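Notebook, produce bench, room 911
Feb 16, 2026
Entry by K. Rantala. Read by: X. Lindgren, T. Halilović

Carried over from last entry

Paper cover on the big table was lifting at the corners and had gone soft where the rinse water ran under it. Joni wanted to go back to the vinyl sheet. I was against it. The vinyl shines under the overhead lights, holds a smell after a few sessions with cut fruit, and once it has been scored with a blade it never wipes clean again. Agreed to give paper one more try with a heavier grade and better fixing, and to put anything that is going to be cut or leak into a tray.

Paper

Stripped the old cover. Adhesive residue along the long side came off with warm water and a plastic scraper, except one strip where somebody had used the cloth tape. That took isopropyl and patience. Table left to dry over lunch.

New roll is the Kiiskinen brown, matte both sides. The label gives no grade, only a stock number, so I have kept the label and taped it inside the back cover of this book. By hand it is clearly stiffer than the previous stock. It tears straight across the roll and badly along it.

Procedure as done:

1. Wiped down with a barely damp cloth, then a dry one.
2. Cut paper 300 mm over length and let it lie flat, curl side down, under the chopping boards for an hour.
3. Fixed one long side first, working out from the middle. Low-tack tape on the underside of the table only.
4. Pulled across and fixed the opposite side, again from the middle.
5. Folded the corners the way you would a parcel. No cuts in the corners. Last time the tears all began at a corner cut.
6. Smoothed with the side of the hand. Do not use the roller, it polishes the paper and leaves a track you can see from the door.

Result is flat enough. There was one bubble toward the sink end, which went down after re-taping that side.

Water test on an offcut: one drop from a pipette, timed. The surface stayed sound for several minutes, then a dark ring and a slight cockle. The drop from a cut apple behaved the same but left a stain after drying. Banana smear is the worst, it goes grey-brown and stays tacky. Conclusion for practical purposes: whole fruit can go straight on the paper if it is dry, cut fruit cannot.

Trays

Three candidates had been put forward, and I tried each with the same fruit and the same knife.

White enamel: easy to wash and easy to see dirt on. Too noisy when a knife is put down, and the rim is rolled, so water sits under the roll. Chipped already on one corner. Rejected.

Kudasen steel: good tray, too deep for us. You have to reach over the side to pick anything up and small items end up in the corner where you cannot get your fingers round them. Back to the kitchen next door, who will use it.

Black rectangular, low sides: no maker's name that I could find. Sits flat. The sides are high enough to stop a banana leaving and low enough that a hand clears them without thinking about it. Shows water marks and picks up a bit of gloss under the lights, which Todor dislikes and I can live with. Adopted for now. Dry it with a cloth, don't leave it on the rack, the marks are worse if it drains by itself.

Knife

Using the dark-bladed one with the slim wooden handle. The Fundico paring knife is sharper but its handle is round and it will not stay where you put it. Blade wiped and dried after every use and not left in the sink. The handle could do with oil. I have put this on the list below.

Rule from today: if the knife is out, it is in the tray. It does not go on the paper, not even for a moment. Xiomara found a slit in the old cover which nobody could account for, and I would rather not have that discussion again.

Produce

Bought in this morning by Ginette. Receipt in the envelope, $39, includes a bag of onions that is not ours and should be charged to the kitchen.

Washed everything in filtered water. The Filtura cartridge is due for a change, the flow has dropped noticeably since my last entry. Everything dried on towels, then with paper around the stem ends, where water hides.

Condition notes, by type:

Banana. Firm, still a trace of green in the skin, brown at the tip. Should be usable for several days if kept away from the apples. Do not refrigerate, the skin goes dark and we lose it for anything where the colour matters.

Pear. Red and yellow skin. Gives very slightly at the neck, none at the base. Will stand upright unaided on a level surface, which I used as a crude check of the table after papering. It passed. It also bruises at the slightest excuse, so it is handled last and put down by its base.

Apple. Small, red with fine speckling. No soft spots. Apples give off enough ethylene to hurry everything else, so they go in their own box at the end of the day.

Pomegranate. The heaviest item in the batch. Skin is sound, crown intact. Rolls if set on its side on bare vinyl, much less inclined to on the paper. Keeps longer than everything else here and can be left out of the rotation.

Eggplant. Small, dark purple, green cap. Skin tight and squeaks when rubbed, good sign. Watch the cap, it has small spines and Joni has complained about them before. Cool but not cold, and never in a sealed bag.

Layout

Tried a few arrangements once the paper was down. With everything in the tray it was crowded, the pear leaned on the apple and the knife had nowhere to go but underneath. With everything on the paper there was no fixed place for anything and we were back where we started.

Settled on the following. Tray holds the item being worked on and the knife, nothing else. The remaining items wait on the paper to the right of it, whole and dry, in no set order. Knife toward the back of the tray, item toward the front, so that you are not reaching over the blade to get at the fruit. Items waiting outside may touch the outer wall of the tray but must not lean on it hard enough to shift it when they are taken away.

Todor asked about marking the tray position on the paper in pencil. Did so, lightly. If it is still legible after a week of wiping we keep the practice, otherwise we go to small tabs of tape.

Banana first, with the others alongside:

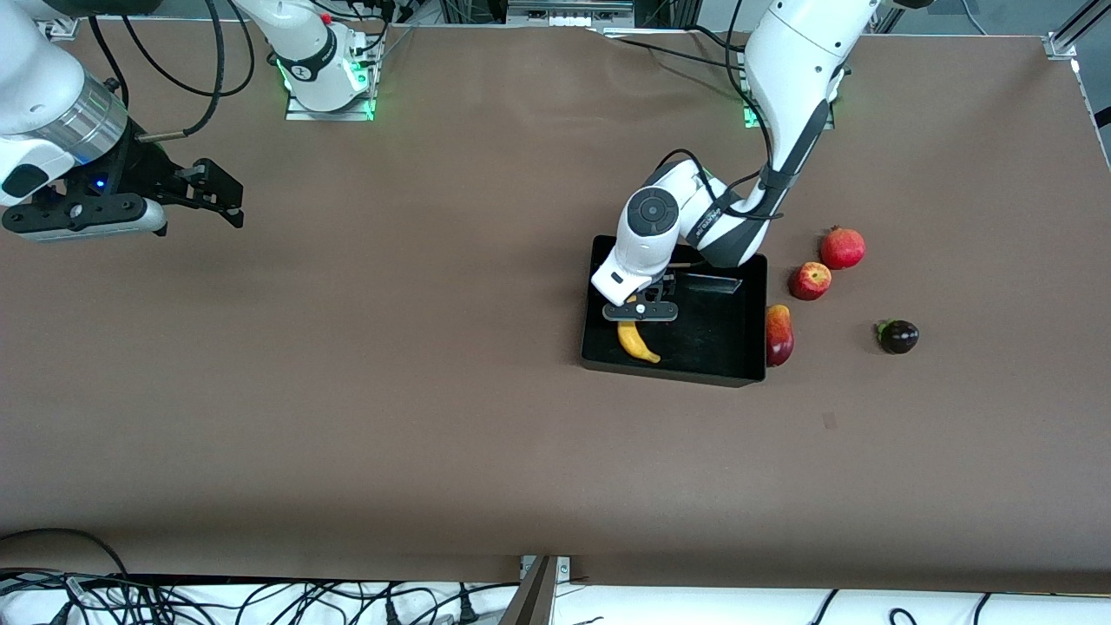
Open points

Paper: record when the first stain or tear appears and where. If it starts at a folded corner, say so, as I will want to change the fold.

Tray: look for a second one of the same size. Joni thinks he has seen them at the restaurant supply place. Low sides, flat base, matte if it can be had.

Knife: oil the handle, food-safe oil, let stand overnight. Check the edge on newsprint before the next session.

Filtura cartridge: order. The old one is rated for 3000 litres and we have never written down a start reading. The new one gets a date on masking tape on the housing, and next time somebody reads it before ordering.

Banana: check tomorrow morning for softening at the brown tip. If it has spread, move it to the kitchen box and ask Ginette for a greener one.

Onions: still on the windowsill. Kitchen told.

Low-tack tape: down to the last roll. Whatever is left of the cloth tape goes in the drawer under the sink and is not to be used on this table.

Next full change of paper pencilled in for May, sooner if the cockling gets into the working area. K.R.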